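Daritum新一代可堆叠周转托盘进入批量供货，Platow工厂七月起分批发货

入夏以来，天气一天比一天热，不少做食品烘干、果脯晾晒和中药饮片加工的老朋友都来问我们：去年秋天就听说的那款新托盘，到底什么时候能拿到手？今天总算可以给大家一个踏实的答复了。Daritum的新一代可堆叠周转托盘已经通过了厂内的全部试产环节，Platow工厂的生产线也已调试到位，从七月开始分批向客户发货。让大家等了这么久，我们心里一直惦记着，也谢谢各位的耐心。

说起这款托盘，话就有点长了。最早动念头，是因为一位做红枣加工的老客户在电话里跟我们念叨，说车间里用的旧托盘叠到第七八层就开始晃，工人推着小车过门槛的时候总要腾出一只手去扶。当时我们的技术同事听完就坐不住了，第二天带着卷尺和样品去了现场，在烘房里待了大半天，回来以后把托盘四角的支脚画了又改，改了又画，前前后后一共做了4版模具。前三版各有各的毛病，有一版脱模总是粘角，有一版叠起来稳当是稳当，可是取的时候要使好大的劲儿，女工们抱怨说手腕都酸了。到第四版，把支脚的斜度放缓了一点，又在内侧加了一道浅浅的导向槽，这才算是大家都点了头。

材料方面，新托盘仍然采用食品级聚丙烯，不掺回料，这一点从Daritum做第一只塑料筐起就没有变过。盘底的孔由原来的圆孔改成了长条孔，排列方向与盘体的长边一致，热风从侧面吹进来的时候走得更顺，水汽也散得快些。有几家试用的客户把新旧两种托盘放在同一间烘房里对着用，反馈说新盘中间那几层的料不用像以前那样半途翻一遍了，夜班的师傅能多歇一会儿。当然啦，各家的料不一样，切片的厚薄、摊铺的多少也都有讲究，我们还是建议先拿一小批试一试，摸清楚自己的时间和温度，再整间换上去。

规格上，首批供应的是标准型和加深型两种，外形尺寸一样，可以混着叠放，也可以和前一代托盘叠在一起用。这是许多客户再三叮嘱过的，毕竟谁家库房里都还有成百上千只旧盘子，总不能说不要就不要了。颜色暂时只有本白和浅蓝，想要其他颜色来区分车间或者区分批次的，单色订量满400只就可以安排，请提前跟业务员打招呼，好让我们把色母备下。

产能也是大家关心的事。Platow工厂目前给这款托盘安排了专线，每天可以出828只，检验、清洗和装箱都在同一栋楼里完成，省去了来回搬运的工夫。第一批已经排定的订单超过2,000只，主要发往几家签了试用协议的果蔬干制企业和一家做凝胶糖果的工厂。后面的订单按下单先后排期，业务员会在确认合同的时候把预计发货的时间写清楚，如果中途有变动，我们也会早早打电话告诉您，不会让您空等着车。

经销方面，沿海地区的客户仍然由Okabe负责接单和售后，仓库地址和联系电话都没有变，老客户照旧联系就行。内陆几个省份从这个夏天起交给新合作的Zestitz，他们在冷链和食品包装这一行做了许多年，手里有自己的车队，送货上门和旧盘回收都能一并办了。回收这件事我们想多说两句：用裂了、变形了的旧托盘请不要随手扔掉，攒够一个托板的量就可以通知Zestitz上门来取，运回Platow以后会单独粉碎，用来做不接触食品的垫仓板，折价的金额可以在下一次订货时抵扣。

有客户问起清洗的问题，我们也在这里一并答复。新托盘可以过隧道式洗筐机，也可以用高压水枪冲，中性洗涤剂和常用的食品级消毒液都可以放心使用。洗完以后请侧立沥水，不要一洗完就平着叠起来，导向槽里容易存水。钢丝球是万万不能用的，划出来的细道子最爱藏糖渍，时间一长颜色就发暗了。冬天气温低的地方，刚从室外搬进来的托盘请先在室内放一放，再装料进烘房。

还有一件小事。随货会附上一张折页，把叠放层数、装载重量和清洗方法都印在上面，字号特意放大了，贴在车间墙上站远一点也能看清。之前有几位年纪大些的师傅说旧说明书的字实在太小，戴着老花镜都费劲，这回总算是改过来了。

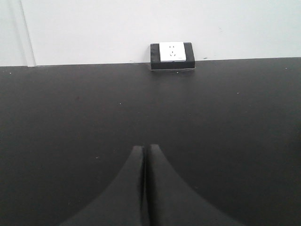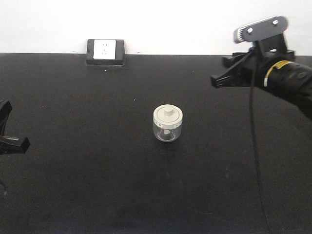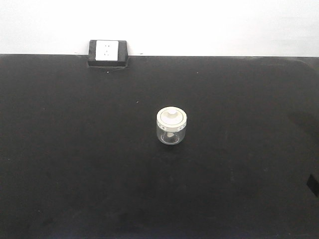
订购与样品申请

需要样品的客户，可以在本站的样品申请页面填写单位名称、收货地址和所要的型号，每家可以免费领取标准型和加深型各一只，运费由我们承担。收到以后不妨先装上自家的料，在烘房里走上几个来回，有什么不称手的地方尽管告诉我们，哪怕只是觉得边沿有点硌手，也请说一声，下一次改模的时候我们都会翻出来看的。

正式订货请联系所在地区的经销商，沿海地区找Okabe，内陆省份找Zestitz。出口订单仍由Daritum外贸部直接受理，装箱清单和材料证明随货提供。工厂也欢迎大家来走走看看，参观时间为上午九点到下午四点，来之前打个电话，我们好安排同事到门口接您，中午就在食堂一起吃顿便饭。

Daritum市场部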